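Section 6: The Drawer Exercise

By now both arms on your Undance bench cell should be bolted down, wired up and able to find their home position without hitting each other. If they are still hitting each other, go back to Section 5. We will wait.

The drawer exercise is the first job in the Collow task library that uses both arms at once. The cell picks up rolls from the floor and puts them in a drawer. A child of four can do it faster, but a child of four does not keep a log file.

6.1 Before you start

You will need the drawer unit, the rolls and the stop button. Put the stop button where your hand can reach it without your eyes helping.

1. Check the bolts on both mounting plates. A plate that can be wiggled by hand will be wiggled a good deal harder by an arm.
2. Switch on the controller and wait for the steady tone. The first tone is the fan test and means nothing.
3. Load the task file named drawer_rolls. Leave drawer_rolls_old alone. It is kept for customers who liked it.
4. Set the speed limit to 15 percent. You can raise it later, once you have seen the arms move and have opinions.

CAUTION: Keep hands, sleeves and lanyards out of the cell whenever the arms have power. The grippers are good at holding things and have no views on what those things should be.

6.2 Placing the drawer unit

1. Set the unit in the back-left corner, with the drawer fronts facing the open floor.
2. Push it snug against both walls. A gap behind it lets the unit slide when the arm pulls, and you end up with a well-traveled cabinet and a closed drawer.
3. Open and shut both drawers by hand. If one sticks for you, it will stick for the robot, which has less patience and no vocabulary.
4. Lay the rolls on the floor within reach of the right arm. Any angle will do. Don't line them up neatly -- the exercise is meant to cope with a mess, and most benches can supply one.

6.3 Running the task

1. Press Start once. Pressing it twice queues two runs.
2. Watch the lower drawer. The task needs it open before the first roll goes in.
3. Let the right arm make its first pick. It should close on the roll, lift it clear of the floor and pause before moving left.

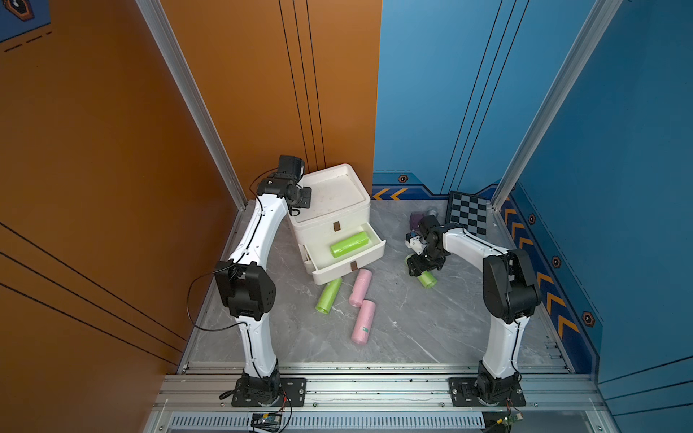

Figure 6-1. Right gripper holding a green roll, lower drawer open.

4. If the roll tilts badly in the gripper, press Pause, take the power off the arms and move the roll by hand. Then press Resume. The cell will look for it again without holding a grudge.
5. When the floor is clear, the arms go home and the tone sounds. Shut the drawer yourself if your version of the task doesn't.

NOTE: The task file has a time limit of 600 seconds. If time runs out, the arms stop where they are, sometimes in poses that look thoughtful. Use Home from the menu. Do not push them back by hand.

6.4 If it goes wrong

Arm stops above a roll and stays there. Grip check failed. Wipe the finger pads with a dry cloth and run the task again.

Rolls land beside the drawer. Redo the corner calibration in Section 4, this time with the door of the room shut and your phone somewhere else.

Message reads E24. A motor cable is loose. Take the power off before you go looking for it.

6.5 Upkeep

Every 300 runs, brush out the grooves of the front rail and check the cables for rubbing at the elbow joints. Replacement finger pads are sold in pairs through Berge, our parts shop, or over the counter at Kallonside.

Section revised 13th July. Earlier copies give the speed limit in step 4 of 6.1 as a matter of taste. Please discard them.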